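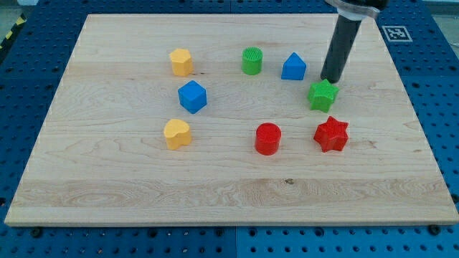 Shape set on the maple-colored board, arm over the green star.

Udetti Tabletop Pushing Kit

Hi, I'm Marianna Cieślak, and I look after the Udetti kit at Viltulell. We sell it as a complete station for people who want to study pushing on a real arm: no grasping, no suction, just a round black rod and some plastic blocks that slide when you lean on them. I've been using one for my own research for a good while now, so this page is half product page and half "what we found when we ran it all winter." Skip to the bottom if you only want the parts list!

Why pushing?

Pushing sounds like the easy cousin of picking things up, and it really isn't. A block pushed a hair off center starts to turn. Friction changes from one patch of board to the next. Two blocks touch and suddenly you're moving both. If you've ever tried to shove a sofa through a doorway with one finger, you have the idea. It's a lovely problem for testing language instructions too, because you can say "put the yellow heart next to the blue cube" and a person standing across the room can tell you whether it happened.

The blocks

The set has four colors and a mix of shapes: cube, triangular prism, pentagon, heart, two cylinders, a five-pointed star and a six-pointed star. Each color comes twice, in two different shapes, so "the red one" is never enough of an instruction and "the star" isn't either. That was on purpose. Early on we had a set where every block had its own color, and our policy happily learned to ignore shape altogether (I lost most of May to that one).

The ridges on the surfaces come from the way we print them. We did try sanding a set smooth, and I'd say don't bother. The ridged ones looked more alike under different lights in our tests, and the smooth ones gave us shiny spots that threw off the detector.

The stars are the fun ones. The rod can settle into a notch between two points and steer the block pretty well, and then you lose the notch and it swings away from you. The cylinders are the opposite. Upright, they don't care which way they're facing, so orientation drops out of the problem, but there's no corner or flat side to work against and the rod likes to slip around them.

The board

We use a maple-colored wooden board with plenty of wavy grain. People ask why we don't ship a plain white one. Well, we did! Models trained on the white board did fine on the white board and got confused the moment anybody set it up on a real table. The grain gives the vision side something honest to deal with, and it's nicer to look at all day. The front edge is beveled so your sleeve doesn't catch on it when you're resetting blocks by hand.

The board sits on the blue perforated base and the small square marker goes on the base just past the corner, where blocks can't cover it. Our calibration script looks for it at startup. If you move the marker, rerun the script. Please. I have answered that support email many times.

What we tested

The result people usually ask about is the one Arash Shahbazi and I wrote up on short corrections. The question was simple: if you have a person available to help train the arm, is their time better spent giving full demonstrations, or watching the policy run and nudging it when it goes wrong?

We collected 364 demonstrations with a person driving the arm, and trained a first policy on those. Then we split things into two branches. Branch one got 100 more full demonstrations. Branch two got 100 runs where the policy drove and a person took over only when they thought it was about to mess up, then let go again. Same block set, same board, same rod, same lighting.

The correction branch came out ahead on nearly every instruction we tried. It was clearest when the target block was close to another one. In full demonstrations a skilled driver plans ahead and almost never gets a block pinned against its neighbor, so the policy never sees how to get out of that. In the correction runs it got into that mess constantly, and somebody had to back the rod off, go around the outside and come in from a better side. After retraining, the arm started doing the going-around move without help. I may have cheered.

Where it didn't help: long pushes across open board. Both branches were about even there, and the demonstration branch was a little smoother to watch. So if your task is mostly open space, I wouldn't rush to change how you collect data.

We also had two people doing the corrections, Arash and Ardalan Nikzad, and they have very different styles. Arash waits until a block is nearly lost. Ardalan steps in early. We trained on each person's corrections separately, and the early ones gave us a policy that was more timid around clusters. I don't have a good explanation yet and I'd love to hear from anyone who sees the same thing, or doesn't.

Tips from using it

Start with two blocks, then add more. Going straight to the full set makes it very hard to tell what your policy is bad at.

Keep the rod tip low, but never dragging. The setup guide walks you through finding the height with a strip of paper under the tip. Check it again after any bump, even a small one, as a dragging rod will mark the wood and your data will be full of odd little stalls.

Wipe the board with a dry cloth only. Polish changes the friction, and then last week's data and this week's data don't match.

Write your instructions the way people talk. We had Hamidreza Shojaei and a few patient coworkers type whatever they wanted to the arm, and "scooch the heart over a bit" showed up a lot more than "translate the heart left."

What comes with the kit

Full eight-block shape set
Wooden board
Blue perforated base panels and mounting screws
Black rod end effector with clear mounting collar
Printed marker for calibration
Caruso, our software for driving the arm, recording runs and taking over in the middle of one
Our starting data, meaning all 364 demonstrations plus both extra branches

The arm itself is not included. The collar fits the Ceraveck wrist plate directly, and for anything else we can send you the drawing so you can make an adapter.

Ordering and questions

Kits ship within 7 working days. Replacement blocks can be ordered one at a time, so you don't need to buy a whole set when a heart rolls under a cabinet. Schools and university labs should ask for the teaching price before ordering, since we can't apply it afterward.

For anything about mounting or adapters, ask for Anderson Moura, who designed the collar. For anything about the correction study or the data, ask for me. If you've run your own comparison on this kit, send it along and I'll link it from this page.

Page updated March 1, 2024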